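Chapter 8
Going to the Pictures: How Fans Write About Old Films

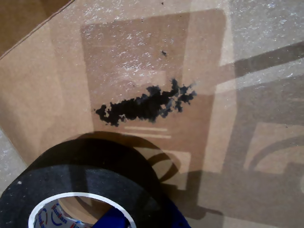

A reader of the Fetbridge film pages once wrote in to say that she had never understood a silent comedy until she read what eight strangers thought of it, all on the same evening and all disagreeing. She had watched it alone and found it slow. Then she read the posts one after another, went back to the film, and laughed so much at the ladder business that she had to stop it and start again.

Her letter is a lovely way into this chapter, which deals with the shared film event: a stretch of days when a group of amateur writers agree to post about one actor, one studio or one kind of picture. You met the lone reviewer in Chapter 2. Now we get to see what happens when reviewers start talking to each other, and for my money it is the liveliest corner of film writing there is!

The idea is simple enough. A host picks a subject and a date, and puts up a notice asking who would like to join in. Writers claim a title (first come, first served, which can lead to some brisk elbowing over the famous ones), go away, watch the film and write. When the day arrives the host gathers all the links on one page, and everybody reads everybody else. There is usually a banner. There is very often a latecomer, full of apologies, whose piece is worth the wait.

What comes out is wonderfully mixed. In the Waris western week, which we shall use as our main case, one writer looked only at hats. Another compared the same stretch of desert in film after film and worked out where the camera must have stood. A third hated westerns, said so in the first line, and by the end had more or less talked herself into liking one. You could not plan a book like that, and no editor would let you try – yet read together the posts give a fuller picture of the form than many a solid history.

The Sodirard collection, from which most of our extracts are taken, holds 363 posts of this sort. Some are a paragraph long. Some run on for pages, with footnotes, recipes and quarrels about aspect ratios. Please read them with a pencil in your hand. Look for the moment when the writer stops retelling the plot and begins to argue, and mark it. In the best ones it comes very early.

We begin with the host's notice, a small art in itself, and then turn to the opening paragraph and the many ways of getting into a film without saying what year it was made. After that come the comments, where a good deal of the real thinking gets done. The chapter closes with the Brzozowska musicals, chosen because the writers could not agree on a single thing about them, including whether they were musicals.

Before you read on, watch any film made before your parents were born and write down the first thing you would want to tell a friend about it. Keep the note safe. You will need it in the second section.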